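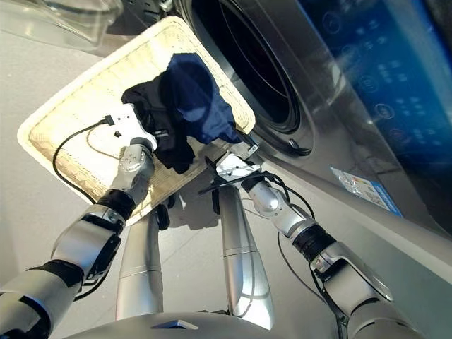
I've been wanting to write this press release since January, so please forgive me if it rambles a bit: Potow is opening up its laundry room planning service to everybody, starting today, 30/05/2020! Up to now we've only done it for people who were already having a kitchen from us, usually as a bit of an afterthought once the sink and the oven had been argued over. But the washing has always been the part I care about most. I love a laundry room. I love the boring bits of it, like how much space you need in front of the machine to tip up a woven basket with something navy and something black in it and get the lot through a round door without dropping a sleeve on the floor. If you've only got a narrow gap to stand in, you'll know exactly what I mean.

So, what are you getting? The service is called Joraline (it was the name of the lane our first workshop was in, and it stuck) and it covers any corner of the house where washing gets done. That might be a proper utility room, or a cupboard on the landing, or the end of the kitchen where the machine has been rattling away next to the bin for years. We come and measure, or you send us your own measurements and a rough sketch, and we send back a plan with a shopping list. You can buy the things from us or from anyone you like. Quite a few people on the trial took the plan and did the work themselves, and I was delighted to see it.

The full plan with fitting costs £1195 for a standard run of cupboards beside one machine. The plan by itself is £77, and we'll knock that off the bill if you come back for the fitting later. Worktops are on top of both prices, and so is moving any pipes, so do ask before you fall in love with putting the washer on the other side of the room. (I've done this. It cost more than the washer.)

We've thought a lot about baskets. I know that sounds daft in a press release from a fitted furniture firm, but most of the laundry corners I visit have a nice tall cupboard that the basket doesn't go in. It then lives on the floor in front of the machine door and gets kicked about. Joraline plans start with your own basket. Measure it across the rim, at the widest part, handles and all, and we'll draw the shelf to suit. The open shelf in our standard run will take a basket up to 800 mm wide, and it sits low enough that you can lift a full one out without getting it anywhere near your chin.

A word on dark washing too, as it came up over and over in the trial. People wanted somewhere to keep the navies and blacks away from everything else, and they didn't want three plastic bins in a row. What we've gone for is a second shelf under the first, the same depth, with a lip at the front. You can have a door on it. I'd leave the door off, myself, I like to see when there's a load's worth. 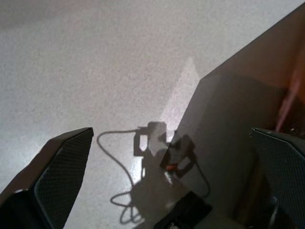
Reading time: 4 minutes

Now for the finishes, which is where I get properly carried away. We've put together a new set of materials called Orlandini, and the whole idea behind it was to stop laundry rooms being plain white. Pale, speckled grey-white with a faint touch of pink in it is my favourite of the lot, and I'm very taken with it next to a smoky brown you can partly see through. The dark warms it up no end. Speckles are also very kind to fluff and spilt powder, and I say that as someone who spills powder most mornings.

If speckles aren't your thing then there are plain colours too, in a matt range we've named Altix. These are a bit cheaper and they come in the sort of greens and blues you'd find on an old front door. You can mix the two sets. I'd keep the busier one low down and the plain one at eye level, but I've seen it done the other way up and it looked smashing, so don't let me boss you about.

We're sending free sample packs to the first 500 households who ask. Each one has a few small pieces from both ranges and a paper sheet for marking up your measurements. Pop the pieces down where your machine is and leave them there for a few days, through a grey morning and with the big light on, before you choose. Please don't send them back, we've nowhere to put them!

Bookings are open from now. You can ring the workshop in the mornings, or fill in the form and we'll ring you. If you write about homes and you'd like to borrow samples or have a chat about shelves, get in touch through the press page and it'll be me who answers.

Comments

Guest: Does the £77 one include a landing cupboard with a sloping ceiling? Ours is a right faff and the last firm wouldn't look at it.

Potow: Yes it does, send us the height at both ends and we'll work with the slope.

Guest: Finally somebody has thought about the basket. Mine has lived in the bath for six years.

Guest: Is the speckled one all right with bleach? Asking before I order samples.

Guest: Shame the worktop isn't in the price but I do like the sound of the greens.

We use cookies to remember your choices and to see which pages people read. By carrying on you're agreeing to this. Change my cookie settings | OK, that's fine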